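Signing before the season ends

Humholm have until the end of the month to sort out their back court, and if you follow the club you'll have noticed that most of the talk has been about the wrong player. Everyone wants to know if Jacinto Xolalpa is staying. He's the leading scorer, he's the one on the scarves, and he has an offer from Otley that is said to be worth a good deal more than he's on now. Fine. I'd like him to stay too. But if I were running the club I'd be on the phone to Attila Szilágyi first.

I've watched Humholm home games for nine seasons, mostly from the same end, and Szilágyi is the best passing guard they've had in that time. He isn't quick. He doesn't jump much. He brings the ball up as though he's walking to the post office, and then somebody is standing under the basket on their own with the ball in their hands. He did it to Probert in the cup in November, three times in a row, with the same play. The Probert bench were shouting out what was coming and still couldn't stop it.

The trouble is that he is 33 and his contract is one of those with a club option on the end, so Humholm get to decide. The feeling is that they won't take it up. They have two young guards on the books already and the wage limit in this league doesn't leave much room. I understand the sums. I just think they're reading them wrongly.

Look at what happens when he sits down. I don't keep proper statistics, but I do keep the programme from each game and write the running score on the back at every substitution, a habit I got from my dad. Over the winter Humholm were ahead for most of the minutes Szilágyi played and behind for most of the minutes he didn't. Xolalpa's own shooting drops off as well. He's a catch-and-shoot player, whatever the highlight clips say, and without somebody getting the ball to him at the right moment he ends up dribbling into two defenders and throwing up something awful from the corner.

I put most of this in a shorter post last week and it got more replies than I'm used to, most of them against me.
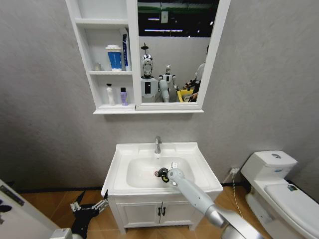
Gwenllian Rowlands wrote that I was being sentimental, and that a team which finished in the bottom half for defence can't afford a guard who gets beaten off the dribble every time down the floor. She pointed to the Otley game away, when they lost 112 to 94 and Szilágyi's man scored more or less as he pleased, and said she would rather lose with the young ones and have something to show for it in a couple of years.

It's a fair point and I've been thinking about it. He does get beaten. He was never a great defender and he's a worse one now. I'd say two things back, though.

The first is that the Otley game was a mess for everybody. Their centre was out, the back-up centre had four fouls by half-time, and there was nobody behind the guards to help. Put any guard in the league out there with no one protecting the basket and he'll look slow. When the starting centre was fit, the same back court let in a perfectly ordinary number of points. I went through my programmes again after reading her comment and I'm comfortable saying that.

The second is about the young ones. I like them both. But neither can run a half-court offence yet, and I don't see how they learn it by being left alone with it. The best spell either of them had all season was in January, when the coach started playing one of them beside Szilágyi and letting the older man bring the ball up every other time. You could see the lad copying him by the end. The pause at the top, the look away to the left before passing right. Then the coach got an injury back and went to his usual rotation, and that was the end of that.

So my plan, for what it's worth, is to take up the option, cut his minutes, and play him with one of the kids for most of them. Start him on the bench if need be. He came off the bench at his last club and didn't seem to mind.

What it does to the money is another matter. The Kulteck deal runs out in the summer and there's been no word on who will be on the shirts next year. Without a main sponsor the club can't go up to the wage limit anyway, so all this might be settled by somebody in an office who has never seen a pick and roll. If there's only enough for one of Xolalpa and Szilágyi, I suppose they'll keep Xolalpa, and sell more scarves, and I'd understand it. I'd still expect them to finish lower.

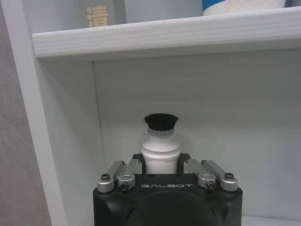

Then there's the coach. Chutima Phromma has a year left and has said in public that she wants to play faster. Faster would suit the young guards and it wouldn't suit Szilágyi at all. But I've heard coaches say they want to play faster every summer, and by Christmas they're all walking it up again with their hands on their heads. You need fit legs and a deep bench for it. Humholm had eight players they trusted last year, and by March it was seven.

She's a good coach, I should say. The zone she used in the second half against Probert was the smartest thing anyone at the club did all season. I just don't think she has the squad for what she's describing, and she won't get one on this budget.

A few smaller bits. The women's side have re-signed Elin Prosser for two more years, which is very good news and got one paragraph on the club website. She led the team in rebounds and she's the shortest forward they have. Go and see them if you haven't – the tickets are cheaper and you can park.

The fixture list won't be out until August, but the pre-season game with Otley is on again, at their place this time. I'll probably go over on the coach if there's one running. Last time it left half an hour late and we missed the first quarter.

I'll write again when the option is decided one way or the other. Comments are open as usual, and I do read them, including the ones that tell me to take up cricket.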